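Getting started with the tap task: a guide for new club members

Welcome, and well done for making it past the install page! This is the second of our Undau Robotics Club walkthroughs, and it's the one where you finally get to move something. Sofia Vlachopoulos wrote the first version of these notes, and I've padded them out with all the questions people asked me last term, so grab a cuppa and settle in.

Before you start, have the simulator open and your copy of the Kedier folder up to date. If you've fiddled with the settings file (we all do), put the original back for now.

Step 1. Load the tap and look at it from the top

Open the task and switch to the overhead view. I know everybody wants to go straight to the arm, but spend a few minutes here first. You're after the centre of the handle, because every position you write later on is measured from that spot. The little brass cap on the hub makes a handy marker. Jot the coordinates down on paper, and please label which axis is which.

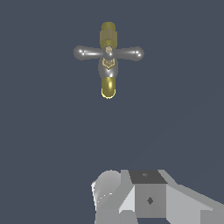
Overhead view, with the tap up top and the gripper at the bottom.

Step 2. Write your approach

Now for some code. Your first function only needs to bring the gripper near one end of the handle, and I'd suggest the right end, as our starter file is set up for it. Aim for a point a bit above the bar and come down slowly from there. If you send the arm straight across at handle height it'll very likely clip the knob on the way past, and then you're chasing a handle that has already turned – very annoying when you're trying to work out whose fault it was.

Change to the side view while you test this part. Height is awfully hard to judge from overhead, and Sotiris Panagiotou once spent a whole evening adjusting the wrong number on account of it.

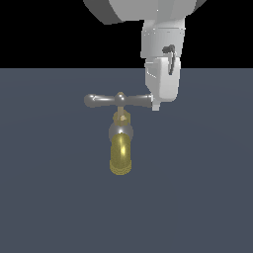
Once you're happy with the contact point, save that position under its own name, then move on to the push. Keep the speed low to begin with. The handle travels in an arc around the hub, so a straight push will slide off before you get very far. Break the arc into 14 short moves and run them one after another, checking the handle angle as you go.

Step 3. Let it run

Set the episode limit to 370 steps and try your script from the standard start. When that's behaving, turn on the random starts and leave it going while you have your tea. Anyone entering the Watby challenge will need a log of 2,000 steps or more, so make sure logging is switched on before you walk away.

If the arm freezes partway, look at your joint limits first. If the handle won't budge, you're probably pushing too close to the hub, so shift your contact point outward a little and have another go. Kyriaki Kourkoulas has kindly offered to look over anybody's script, and she's very patient, but do send her the log along with it.

Next time we'll swap the hand-written moves for a learned policy. Bring your saved positions with you, as we'll be using them again.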